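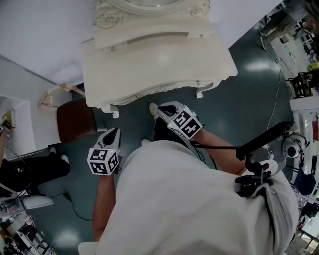

Two hand-held grippers with marker cubes, and a carved cream-white cabinet.

Godoy opens entries for its spring design showcase

22 August 2019

Entries are open for the next Godoy showcase, the yearly runway program for designers working in ready-to-wear and occasion clothing. The showcase runs in April at the Denalberg hall. This item sets out the entry rules, the changes from the previous edition, and the technical requirements for garments, music and lighting. Designers who have shown before should read the sections on sizing and music, where most of the changes fall.

Format

The program is spread over 2 evenings. The first is given to ready-to-wear and the second to occasion clothing, including bridal. A label may enter both categories but must submit a separate form and a separate set of sketches for each. A collection that mixes the two will be placed by the selection panel according to the larger share of looks, and the label will be told of the placement before the running order is issued.

There are 34 places in total. They are not divided evenly between the evenings. The split is fixed after entries close, in proportion to the number of valid entries in each category. Labels that miss a place go on a reserve list, which stays in force until the day of the fittings.

Who may enter

Entry is open to any label that has sold finished garments under its own name. Student work is accepted only where the student already trades as a label. Labels based outside Miritz may enter on the same terms, but the organizers do not cover travel or the shipping of garments.

Work shown on another runway may be entered if at least half of the looks are new. A look counts as new if the pattern was drafted for this collection. A change of color or trim on an existing pattern does not make a new look. The panel may ask for the pattern pieces where there is doubt.

What to send

Each entry consists of the form, the sketches, a fabric sheet and 3 finished garments. The fabric sheet should list fiber content, weight and care for every main fabric and lining. Swatches are pinned, not glued, so that the panel can handle both faces of the cloth. Trims may be shown on a separate sheet.

Finished garments are sent in opaque bags with the entry number on the outside and on a sewn or pinned tag inside. The label name should not appear on the bag, the tag or the hanger. Woven brand labels already sewn into the garment may be covered with tape. Entries are judged by number up to the point of selection, and a bag that shows the label name will be sent back for repacking.

Garments travel to the Cuvovmont store, where they are logged on arrival and hung on rails by category. Knitwear and bias-cut pieces are kept flat if the form asks for it. The form now has a box for this, and the handling note on the bag is no longer read. The store does not press, mend or clean garments before judging.

Sizing

The former practice of fitting every collection to a single sample size has been dropped. Designers now choose a size range on the form, and models are assigned from within that range. The range should match the sizes the label sells. A label that sells a wide range may show a narrower one, but the panel will see both figures on the form.

Each look needs a measurement card giving bust, waist, hip, inside leg and finished length, taken from the garment and not from the pattern. Ease should be noted where it is more than is usual for the type of garment. Last season several trousers came to the fittings with no hem allowance and could not be let down. A deep hem, tacked in place, is advised for all full-length pieces.

Shoes are supplied by the label. Heels with a metal tip are not allowed on the runway surface. Rubber tips can be fitted at the hall, but the hall keeps only common sizes, and labels using a narrow or shaped heel should bring their own.

Music and lighting

Music must be supplied as one continuous track for each collection, already edited to length. The sound desk will not mix live from separate files. Fades should be part of the track. A short silence at the head of the track is useful, and the cue sheet should say how long it is.

Lighting is limited to the house rig. The plan and the list of preset states are sent out with the offer of a place. Designers pick an opening state, a walking state and a closing state. Colored washes are available for the opening and closing only, as the walking state has to give a true reading of the cloth for buyers and press. Strobe, haze and open flame are not permitted.

Props are allowed if they can be carried on by the model wearing the look. Anything left on the runway between looks is treated as set, and there is no set.

Fittings and running order

Fittings are held at Denalberg in the week of the show. Each label has one slot and one fitting room. A representative who is able to pin, mark and sew must be present for the whole slot. Steam is available on the floor; irons are available on request. Changes to the order of looks may be made up to the end of the slot, after which the printed order stands.

The running order for labels is drawn by lot within each evening. Requests for a place in the order are not taken, except where one label is sharing a model with another and the change of clothes would be too short - in that case the later label moves back.

Seating

The hall seats 1215 with the runway in place. Each selected label receives an allotment of seats for its own guests, with the size of the allotment given in the offer. Seats not claimed by the date in the offer go back to general sale. Standing room along the rear wall has been removed following a change to the exits.

Returns

Garments from labels that were not selected are returned from Cuvovmont to the address on the form. Garments from selected labels are released at the hall after the second evening, against the signed log sheet. Sketches and fabric sheets are kept unless the form asks for their return.

Entry forms and the measurement card are available from the Godoy office in Miritz. Questions on sizing should be sent with the entry number in the subject line.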